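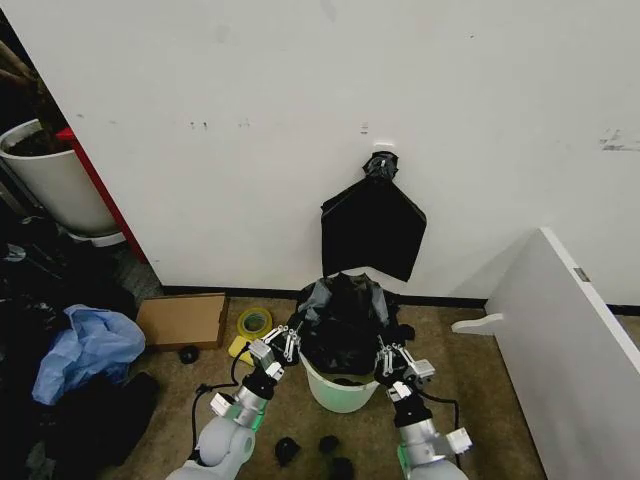
Where do you keep the spare bin bags when there's no cupboard near the bin?

On a small hook on the wall right above it, knotted at the top so it stays put, and low enough that you can reach it without stretching.

Hello again, and welcome to the bin corner gallery! I know, I know — of all the corners in the place I could have put up a page about, I've picked the one with the rubbish in it. But I've had more messages about this little stretch of wall than about the shelves I spent most of May sanding and painting, so you're getting it. There are only a few pictures, with a bit of chat from me as we go.

A quick word on the room first. We rent a unit at Celluvthorpe, up on the first floor, with a carpet the colour of weak tea and long white walls that show every knock. We moved in with far too much stuff and one bin, and for ages the roll of bags lived in a drawer at the far end (under the batteries and the takeaway menus, if you were lucky). Every time the bin was emptied, somebody would wander off to find a fresh bag and get talking to somebody else, and the next person along would drop their apple core into a bare bucket. Lovely.

So the hook went up. It's a little white stick-on one from Skamo, and it came in a pack of 16, which is how we've ended up with hooks for the tea towels, the keys, the dustpan and one by the window that holds up nothing at all. If you're doing this at home, wipe the wall down first and let it dry properly, then press the hook on hard and leave it alone overnight. I hung a bag on my first one straight away and found it on the floor by teatime.

The knot took a bit of working out too. Twist the top of the bag into a rope, tie it once, and leave a small loop to go over the hook. Don't pull it too tight or you'll be picking at it with your fingernails later on. The rest of the bag can fan out down the wall however it likes, and you just unhook it, shake it open and in it goes.

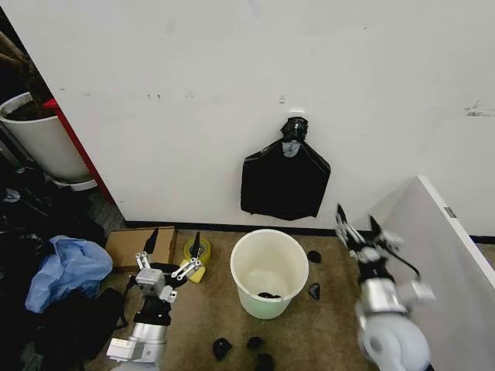 I did go round the houses choosing a bucket. Proper bins with lids are fine, but they're tall, and I wanted something short that anyone could pick up in one hand and carry round the room. A plain plastic bucket does the job and costs next to nothing. Ours came from the hardware place in Stiredwood along with 2 mops and a doormat I'm still quite pleased with. Rinse it out on a Friday, stand it upside down over the weekend, and it never gets that smell.

A few of you have asked what size of bag to buy. I get the black Tokarz ones, 26 to a roll, and they're a good bit bigger than they need to be. I like that! A bag that only just fits will slide down the inside the moment something heavy goes in, whereas a roomy one can be folded well over the rim and pretty much looks after itself. If yours still slips, tie a small knot in the spare plastic at the side to snug it up.

The other thing I'd say is to pick up the bits on the floor before you change the bag, and put them in the old one. I used to do it the other way round and start every new bag with a handful of fluff and scraps, which felt like being beaten before I'd begun.
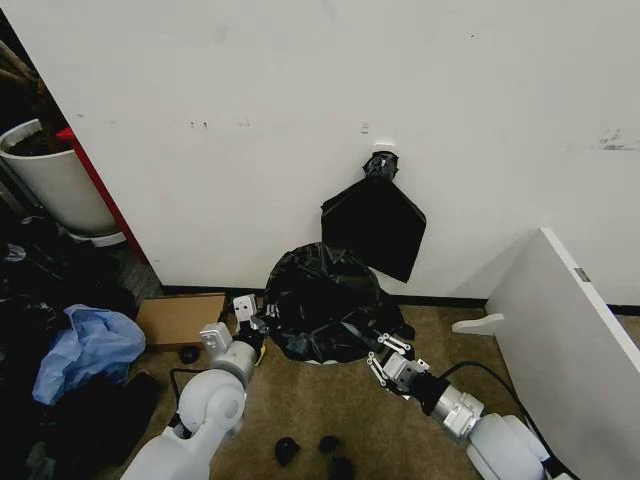 And when a bag's full, squash the air out of it before you tie it. Open the neck, press down gently from the sides (mind anything sharp), then gather and twist. You'll get far more into the big bin downstairs, and the stairs are a lot easier with something that isn't the size of a beach ball.

Cardboard goes separately here, flat, and it gets collected on its own day, so I try to break the boxes down as they arrive. I said try.

Next jobs on my list are a lick of paint on that wall and a second hook a bit further along for the recycling sacks. The page has had 3,139 visits since I put the first version up, which I can't quite get over for a bin! If you've got a corner like this of your own, send me your pictures and I'll add the best ones underneath.

Page last tidied Fri 13 June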